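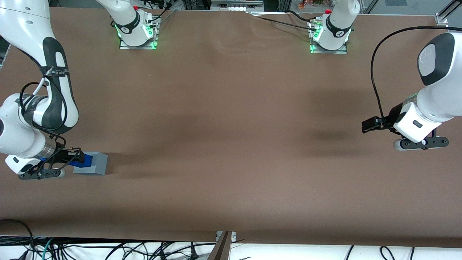
Koltmont Hall: kitchen and back rooms, monthly walk-round
May
By Ebere Tamuno

Same list as last month, in the same order, with the comments typed up on Sunday evening while I could still read my own handwriting. OK means OK. "Watch" means I will be looking at it again and would rather not be surprised.

1. Front door and porch
Closer adjusted: OK
Mat flat, no curled corners: Watch
The mat has been turned round so that the curled corner now faces the people leaving. Fairer, I suppose, but they can trip too.

2. Fire exits
Main hall, left: OK
Main hall, right: FAIL, then OK
Stacked chairs again. I moved them. There is a notice saying not to stack chairs there, and it was behind the chairs.
Kitchen door: OK
Opens with one push, as it should. Last month it took two and a shoulder.

3. Extinguishers and blanket
Gauges in the green: OK
Brackets tight: OK, bar the one by the cloakroom
Somebody has hung a coat on it. A good coat, too. It is at the hatch if you want it back.
Fire blanket: OK
Tapes hanging down where you can grab them, no tea towels on top.

4. Emergency lights
Switched off at the board, all units watched until I got bored, then watched some more.
Corridor: OK
Stage steps: Watch
Comes on, but with the enthusiasm of a teenager. Grecu are quoting for a new battery. Their last quote was for 49 pounds and did not include the ladder.

5. Kitchen
Fridge temperature: 4 degrees, OK
Freezer seal: Watch
Shuts if you lean on it. Please lean on it.
Hot water at the sink: OK
Knives in the block: FAIL
One in the drawer with the wooden spoons, blade up. I found it the traditional way. See first aid.

6. First aid box
Plasters: one fewer than before item 5
Eye wash in date: OK
Accident book present: OK
Pen attached to accident book: FAIL
String present. The pen has gone wherever they go.
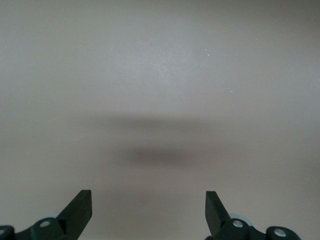
7. Electrics
Test labels on portable items: OK apart from the urn
The urn's label has steamed off. Asger Hedegaard swears he tested it and has the sheet to prove it, so a new label will do.
Extension leads: FAIL
Found one plugged into another plugged into a third, feeding a fan heater. All three are now in my car boot, and you may apply in writing.

8. Toilets
Grab rails: OK
Pull cord reaching the floor: FAIL
Tied up in a bow, out of the way. A person on the floor cannot reach a bow. Untied.
Water run through: OK

9. Outside
Ramp: OK
Moss brushed off by the Jendance people, who didn't have to. Thank you.
Bins: Watch
Still too close to the back wall. They creep.
Salt: 7 bags left from winter, stacked dry

To be done before the next round
Asger: urn label, closer look at the stage steps light
Me: pen, thicker string, words with the chair stackers
Grecu: battery, ladder included this time
Whoever owns the coat: collect it

Next month's list will have a line for the loft hatch, which I left off and remembered in the bath.

Questions to Ebere, care of the hall office | © Koltmont Hall | Back to top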